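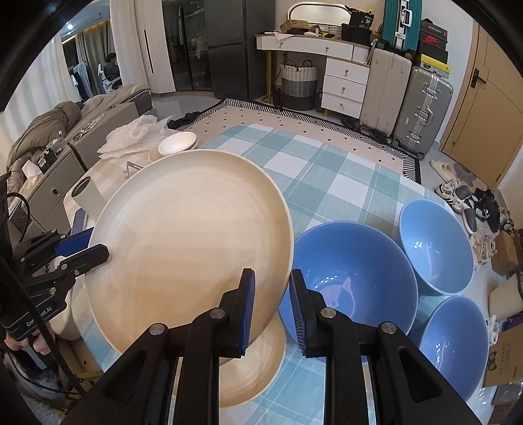 Our supervisor at Plurstead asked at the first review why the grasp planner needed a stage of its own, when the policy could in theory learn the timing of the jaws by itself. We had no good answer then, so this section of the report tries to give one.

The software, which we called Zevard, has 3 parts: a tracker that recovers the path of each gripper from its own camera, a segmenter that cuts the recordings into grasp and release phases, and the planner. Our training set was 133 demonstrations of handling plates and bowls with 2 grippers.

Without the planner, the policy often closed the jaws too early on wide plates. The rim fills most of the wrist view long before contact, and the network read that as being close enough. The planner holds the close command until the estimated rim position lies between the jaws.

We dropped 21 demonstrations where the tracker lost its position – mostly fast turns close to glossy bowls. We tried to repair them by smoothing the path, but the jaw timing no longer matched the video. The cleaning script is kept in the tools folder with the settings we used.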